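Bench tips for the drinks task - Ilville robotics club

Read this before July, pls. Quick ones, no order.
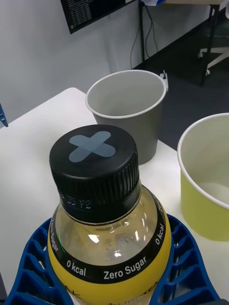
Grip height first. Near the shoulder works best for us - lower down the bottle swings when the wrist turns. Mark the cap with two strips of tape in an X, easy to line up on from above. Press the ends down hard or they curl.

Cups: paper, rolled rim. Space them wider than you think, fingers need room to open. Different colors so the callouts are short ("gray", "yellow", done).

Soft fingers get greasy. Damp cloth, drop of dish soap, dry them before the next run. No alcohol wipes on the ribs, Bindu Thevar tried it and they went tacky.

Spills - old towel under the table, not on it. Towel on top snags evrything.

Cables off the floor where people walk. Velcro ties, 100 in the drawer, use them.

Speed at 15 percent for any new grip. Then up. Brivden team went straight to 68 last year and we mopped for the rest of the session.

Write down every run, even the bad ones. Log sheet is on the Liltia clipboard. Pencil, pens keep dissapearing.

Caps back on tight before you pack up.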